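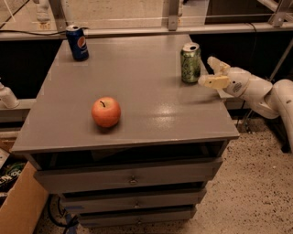
Skutwood Three-Drawer Cabinet, Gray

A low-fuss wooden cabinet with a flat top, an open shelf right under it, and three drawers below. The whole piece is painted one shade of gray, drawer fronts included, with a smooth matte finish. People buy it for break rooms, hallways and the dead corner next to the fridge. It also does well beside a desk or at the end of a couch.

The top
The top is a plain rectangle with no rail and no raised edge, so you can wipe straight across and off the side. The front has a thick, squared lip. Soda cans, fruit, a lunch plate or a stack of mail all sit flat on it. The matte paint doesn't mirror things the way gloss does, though it will still show a soft glare under a strong ceiling light.

Cold cans sweat. The paint is sealed and will take a damp ring for an afternoon, but wipe it up before you go home. Please don't put a pan on it straight from the stove.

The open shelf
The gap between the top and the first drawer is a full shelf. It suits flat things: trays, place mats, a laptop, paper towels laid on their side. It has no door and we don't sell one for it. If you want everything hidden, look at the Tukine cabinet instead, which has four drawers and no shelf.

The drawers
All three drawers are stacked one over the other. Each one pulls out on metal runners and has a stop, so it won't come all the way out unless you lift the front. Load the heavy items in the bottom drawer. A full case of soda in the top drawer with the other two empty is a bad idea on any cabinet this shape -- use the wall strap.

What comes in the box
Cabinet body, assembled
Three drawers, already fitted
Wall strap with 2 screws
Four felt pads for the feet
Small bottle of touch-up paint in the same gray

Assembly
None, apart from the strap and the pads. It takes two people to carry it up stairs. Take the drawers out first and put them back in the same order.

Care
Soft cloth, warm water, a drop of dish soap. No scouring pads. Fruit juice should come off right away; if a mark has dried, lay a damp cloth over it for a few minutes and try again. For chips along the front lip, use the touch-up paint in thin coats and leave 48 hours before setting anything on it.

Ordering
Orders leave our Meléndez warehouse in the order they come in. For 10 cabinets or more, write to Jaqueline Hinojosa in sales for a quote and a delivery slot. Single cabinets ship to the door only; carrying it inside is extra.

The white version was dropped in January and won't be back. Spare drawers for it can still be ordered while they last.

Questions from buyers

Can I stack two of them?
No. The top isn't made to hold another cabinet.

Do the drawers lock?
No, and there isn't a lock kit.

Will it take a microwave?
A small one, yes, with the strap fitted to the wall. Leave the shelf under it clear so air can move.

Page updated Jun 30, 2025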